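보도자료

국제 학생 로봇 경진대회 ‘치른비 챌린지’ 생활지원 부문, 9월 본선 진출팀 확정
라타나쿨 기술교육원 연합동아리 ‘질론’, 가사 보조 과제로 본선행

치른비(Cirnby) 챌린지 운영사무국은 생활지원 로봇 부문 예선 심사를 마치고 본선에 진출할 11개 팀을 확정하였다고 밝혔다. 이번 예선에는 대학 및 전문교육기관 소속 학생팀 71개가 참가 신청서를 제출하였으며, 서류 심사와 영상 심사를 거쳐 최종 진출팀이 가려졌다. 본선은 오는 9월 라타나쿨(Rattanakul) 기술교육원 실습동에서 개최된다.

생활지원 부문은 가정 내에서 반복적으로 이루어지는 집안일을 양팔 로봇으로 수행하는 능력을 겨루는 종목이다. 참가팀은 세탁물 정리, 식기 수납, 물품 전달의 세 과제 가운데 하나를 주 과제로 선택하여야 하며, 본선 당일에는 심사위원단이 제시하는 변형 조건에서도 동일한 과제를 수행하여야 한다. 변형 조건에는 가구의 위치 변경, 바구니의 크기와 높이 변경, 천의 색상 및 두께 변경 등이 포함된다. 구체적인 조건은 경기 시작 전까지 공개되지 않는다.

개최 기관인 라타나쿨 기술교육원에서는 로봇공학과와 산업디자인과 학생들이 함께 꾸린 연합동아리 ‘질론(Zillon)’이 본선에 진출하였다. 질론은 세탁물 정리를 주 과제로 선택하였으며, 바구니에 담긴 천을 한 장씩 집어 지정된 위치로 옮기는 동작을 중심으로 연습을 이어 오고 있다. 동아리 구성원은 모두 10명으로, 제어, 인식, 기구 설계, 기록의 네 개 조로 나뉘어 활동한다.

질론의 지도를 맡고 있는 단주마 라왈(Danjuma Lawal) 지도교수는 “천은 집을 때마다 모양이 달라지기 때문에 학생들이 교재에서 배운 강체 조작의 방식을 그대로 적용하기 어렵다”며 “어느 지점을 잡을 것인지, 얼마나 들어 올린 뒤에 이동할 것인지를 학생들이 직접 정하고 그 결과를 기록하도록 지도하고 있다”고 설명하였다.

질론의 연습은 교육원 실습동에 마련된 생활환경 실습실에서 진행된다. 학생들은 일반 가정에서 흔히 볼 수 있는 가전과 의자, 바구니를 배치해 두고 과제를 반복한다. 바구니를 놓는 위치는 연습 회차마다 기록조가 정하며, 제어조는 그 위치를 사전에 전달받지 않은 상태에서 로봇을 운용한다. 본선의 변형 조건에 대비하기 위하여 동아리가 자체적으로 마련한 규칙이다.

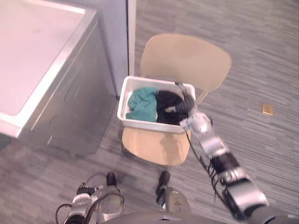 동아리가 올해 가장 많은 시간을 들인 부분은 서로 겹쳐 있는 천을 구분하여 잡는 동작이다. 두 장이 맞닿아 있을 때 한 장만 집어 올리려면 손끝이 들어가는 깊이와 집게를 닫는 시점을 함께 조정하여야 한다. 인식조는 천의 색상 차이가 뚜렷한 경우와 그렇지 않은 경우를 나누어 시험하고 있으며, 색상 정보에만 의존하지 않도록 주름의 방향과 가장자리의 형태를 함께 활용하는 방안을 검토하고 있다. 특히 어두운 색의 천은 조명에 따라 주름의 경계가 흐려지는 경우가 있어, 실습실 조명의 밝기를 바꾸어 가며 별도의 시험을 실시하고 있다.

기구 설계조는 팔의 움직임에 따라 케이블이 당겨지거나 주변 물체에 걸리는 문제를 점검하고 있다. 해당 조에서는 손목과 팔뚝 구간의 케이블 여유 길이를 동작 범위별로 다시 측정하고 있으며, 측정 결과를 반영한 고정 부품의 설계를 본선 전까지 완료할 계획이다. 산업디자인과 학생들은 부품의 형상과 함께 정비 시 분리와 조립이 쉬운 체결 방식을 제안하였다.

이번 대회의 연습 과정 평가 제도도 예년과 달라졌다. 종전에는 본선 당일의 수행 점수만으로 순위를 정하였으나, 올해부터는 각 팀이 제출하는 연습 기록이 평가에 포함된다. 참가팀은 매 연습의 목적과 조건, 성공 및 실패 여부, 실패 시 추정 원인을 정해진 양식에 따라 작성하여야 한다. 운영사무국은 실패 횟수 자체는 감점 사유가 되지 않으며, 원인 분석의 충실성과 후속 조치의 타당성을 중점적으로 심사한다고 밝혔다.

본선 경기는 팀별 2회의 시도로 구성된다. 첫 번째 시도는 사전에 공지된 기본 조건에서, 두 번째 시도는 현장에서 제시되는 변형 조건에서 이루어진다. 두 시도의 점수는 합산되며, 동점일 경우에는 변형 조건에서의 점수가 높은 팀이 상위 순위를 받는다. 경기 중 안전 정지가 발생한 경우 해당 팀은 심사위원의 확인을 받은 후 남은 시간 내에서 경기를 재개할 수 있다. 모든 팀은 경기 구역 밖에 비상정지 담당 학생을 별도로 두어야 한다.

대회 후원사인 이보메티(Ivometti)는 본선 진출팀을 대상으로 기술 상담을 제공한다. 상담은 안전 점검, 케이블 관리, 집게 부품의 마모 확인을 주요 내용으로 하며, 경기 전략이나 프로그램 작성에 관한 지원은 공정성을 고려하여 제외된다. 또한 이보메티는 입상팀 학생에게 현장 실습 기회를 제공할 예정이다. 실습의 기간과 모집 절차는 본선 종료 후 각 소속 기관을 통하여 안내된다.

질론의 제어조 학생들은 본선에 앞서 교내 공개 시연을 준비하고 있다. 시연에서는 본선 과제와 동일한 세탁물 정리 동작을 선보이고, 연습 기록의 일부를 함께 전시한다. 라왈 지도교수는 “학생들이 자신의 판단 과정을 다른 전공의 사람들에게 설명해 보는 것 또한 교육의 일부”라며 “시연에서 나온 질문은 본선 발표 자료에 반영할 것”이라고 말하였다.

라타나쿨 기술교육원은 본선 기간 동안 실습동 1층을 일반에 개방한다. 관람은 무료이며, 단체 관람을 희망하는 학교는 교육원 대외협력실에 사전 신청하여야 한다. 경기 구역 내 출입은 참가 학생과 지도교원, 심사위원 및 안전요원으로 제한된다. 관람객은 지정된 관람 구역에서 경기를 참관할 수 있고, 경기 중 플래시를 사용한 촬영은 로봇의 인식 장치에 영향을 줄 수 있어 금지된다.

본선 진출팀의 명단과 경기 순서, 세부 규정은 치른비 챌린지 공식 누리집에 게시된다. 참가팀은 게시된 규정을 확인한 후 안전 점검표와 연습 기록을 기한 내에 제출하여야 하며, 기한을 넘긴 팀에는 출전 자격이 부여되지 않는다.

치른비 챌린지 소개
치른비 챌린지는 학생이 직접 설계하고 운용하는 로봇의 실생활 적용 가능성을 평가하는 경진대회이다. 생활지원 부문과 물류 부문으로 나뉘어 운영되며, 참가 자격은 대학 및 전문교육기관에 재학 중인 학생으로 구성된 팀에 주어진다.

라타나쿨 기술교육원 소개
라타나쿨 기술교육원은 로봇공학, 산업디자인, 전기제어 분야의 실습 중심 교육과정을 운영하는 전문교육기관이다. 학생 연합동아리의 연구 활동을 위하여 생활환경 실습실과 공용 제작실을 운영하고 있다.

보도 문의
치른비 챌린지 운영사무국 홍보 담당
라타나쿨 기술교육원 대외협력실

본 보도자료의 내용은 출처를 밝히는 조건으로 자유롭게 인용할 수 있습니다.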